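# The Rudd Inheritance

Great-Aunt Rudd left the house to both of them, which Ysaline took as a last insult and Guðlaug took as a typing error.

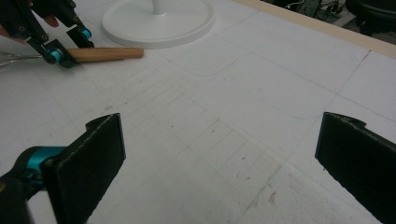

They had agreed to divide the contents in April, in one afternoon, like adults. By four o'clock they had divided a gravy boat. Guðlaug Vídalín got the boat and Ysaline Pruvost got the saucer it stood on, and each was sure the other had won. After that they moved to the white work surface in the back room, where things could be put down between them and stared at. Guðlaug had brought a list with 48 items on it. Ysaline had brought a sandwich.

"The clock," said Guðlaug.

"It doesn't run."

"Then you won't mind."

"I mind enormously," said Ysaline, who had hated that clock for 33 years.

They tossed a coin. It rolled under the stove, and the stove was item nine, so the coin was now in dispute as well.

At six the lawyer phoned from Duno to ask how things were going. Guðlaug told him very well. Ysaline, leaning in, told him the saucer was chipped. He sighed and mentioned, in the voice of a man reading from the bottom of a page, that there was also a cat.

They looked at the list. There was no cat on it.

"Yours," said Ysaline.

"I couldn't possibly," said Guðlaug — and from the top of the wardrobe, item 12, something large began to wash itself.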